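Learning to sleep in a quiet house

February 6, 2018

When we moved to Lostden in October, I thought I would sleep like a baby. In my old flat in Skatmont the trams passed under my window until very late, and I complained of them every week. Now there are no trams, and I lie awake.

I have tried warm milk, a heavier blanket and counting backwards from 576. I arrived at 100 and was more awake than before — and a little proud of my counting.

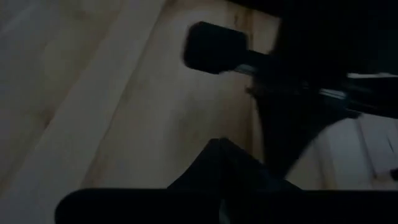 Shona Hapeta wrote under my last post that I should stop trying so hard. She gets up, reads four pages of something dull and goes back to bed without looking at the clock. Her advice is also to have no coffee after lunch, which for me is the difficult part.

So I moved the clock to the kitchen. Last night I read a manual for our old boiler, and I remember only the first two pages. Tonight I will continue with the chapter on valves.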